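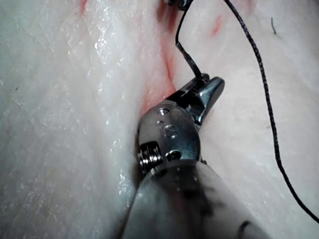 Que fio convém usar para treinar pontos simples numa incisão curta?
Um fio trançado preto, de calibre médio, com agulha curva já montada. O trançado segura bem o primeiro meio nó e a cor escura vê-se sem esforço sobre um tecido claro.

Pontos simples em incisão curta: guia de treino

Texto de Refilwe Cele para o caderno de exercícios Tipoki. Revisto a 11 de maio de 2020.

Este guia destina-se a quem já sabe pegar na agulha e quer treinar o ponto simples interrompido em tecido de treino. Não serve para tratar feridas em pessoas ou animais.

Preparar o tecido

Mantenha a superfície húmida durante todo o exercício. Um tecido seco rasga à volta do fio e dá uma ideia errada da força necessária. Retire o excesso de líquido com uma compressa, encostando e levantando, sem esfregar. Se houver uma prega natural, faça a incisão afastada dela, numa zona plana.

A incisão deve ser reta e curta. Faça-a de uma só passagem, com profundidade igual de uma ponta à outra. Quem volta atrás para aprofundar fica quase sempre com um bordo irregular.

Preparar o fio

Corte um comprimento que consiga puxar sem enrolar. Para 3 pontos chega um fio curto, desde que se poupe na ponta livre. Os principiantes cortam fio a mais, e a sobra atravessa-se na zona de trabalho e acaba presa debaixo do nó seguinte.

Segure a agulha pelo corpo, um pouco atrás do meio da curva, mais perto da extremidade do fio do que da ponta. Nunca a agarre pela ponta. Quando precisar de a mudar de posição, pode segurar o fio perto da agulha, deixá-la pender e voltar a agarrá-la no ângulo certo.

Passar a agulha

1. Entre na vertical, a uma distância curta do bordo.
2. Rode o punho e deixe a agulha seguir a própria curva. Empurrar em linha reta abre o orifício e pode dobrar a agulha.
3. Saia do outro lado à mesma distância e à mesma profundidade.
4. Agarre a agulha atrás da ponta e retire-a, continuando a rotação.
5. Puxe o fio devagar até restar uma ponta livre curta.

Se a entrada e a saída ficarem a distâncias diferentes, um dos bordos sobe por cima do outro. Nesse caso, retire o fio e repita. Apertar mais não corrige o desnível.

Dar o nó

Comece com duas voltas no mesmo sentido, para que o primeiro meio nó não escorregue. Assente-o sobre o tecido puxando as duas pontas na horizontal, em sentidos opostos. Depois dê uma volta no sentido contrário e outra no sentido da primeira. Coloque o nó de lado, fora da linha da incisão.

A tensão certa é a que encosta os bordos. Quando o tecido fica franzido ou esbranquiçado junto ao fio, o ponto está demasiado apertado. Corte-o e faça outro.

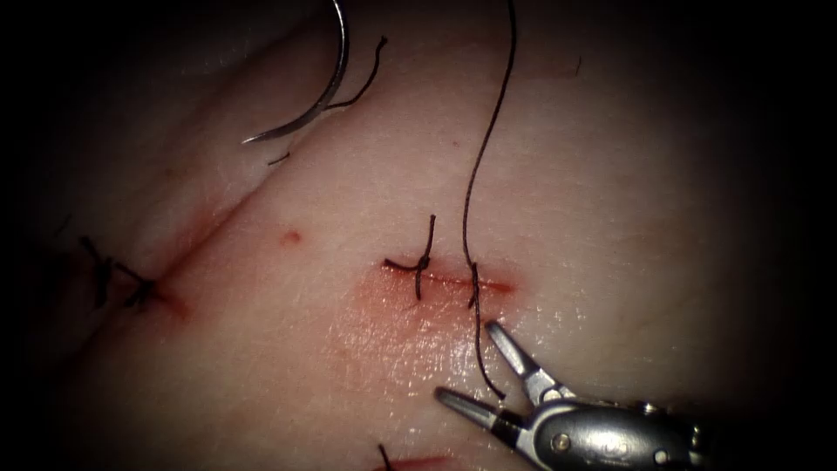
Passe então ao ponto seguinte e mantenha o mesmo intervalo até ao fim da incisão. Antes de entrar, confirme para que lado aponta a agulha e afaste o fio que sobra. As pontas do nó anterior cortam-se curtas, mas não rentes: num fio trançado, um corte demasiado rente deixa o nó desfazer-se. Recolha os bocadinhos cortados à medida que caem.

Em incisões muito curtas, comece por uma das extremidades. Nas mais compridas, dê o primeiro ponto a meio e divida depois cada metade.

Verificar o trabalho

Afaste ligeiramente os bordos entre dois pontos. Se abrirem até ao fundo, falta um ponto ou a agulha passou demasiado à superfície. Veja também se os nós estão todos do mesmo lado.

Flynn Goodwin, que corrige a ficha 616 do mesmo caderno, pede ainda que se anote o número de passagens falhadas. A tabela para isso está no fim da ficha. Guarde as agulhas usadas no recipiente para cortantes antes de limpar a bancada.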